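2020-05-02, counter day

Third go at the kitchen counter this spring and I think we're finally getting somewhere! Silvana Brandão wanted the tea dealt with first (fair, she drinks most of it), so the morning went on tea bags and drawers. The Bastos labels still haven't shown up, so masking tape for now.

The drawer handle was loose again. I put in longer screws, 18 mm, and it feels solid, but check it before you yank on it. I also wiped the marble pattern down with the Grosdale stuff. Smells like a swimming pool, works great.
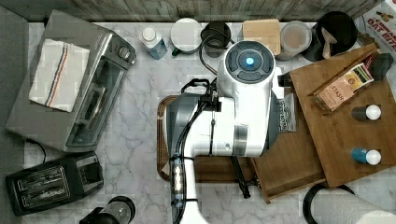
The tea holder, with the decaf vanilla chai taking up a good chunk of it:
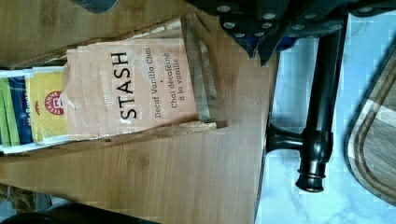
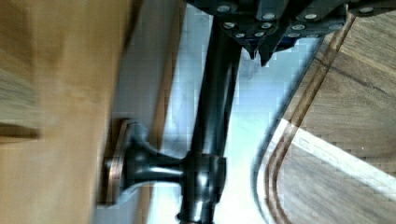
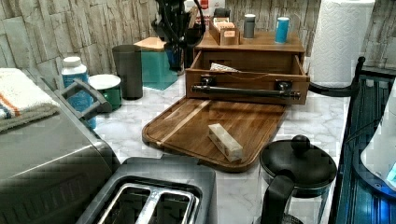
Osvaldo Pagano thinks the toaster and the toaster oven should go on separate outlets. I'm with him, only then the cord has to run behind everything, so I need to measure first. Also on the list: felt pads for the boards, a home for the cereal, and somebody please call Kotville about order 408 (they promised it back in March). Budget left is nearly $20, so no fancy jars, sorry Silvana. More on Monday if I find the tape measure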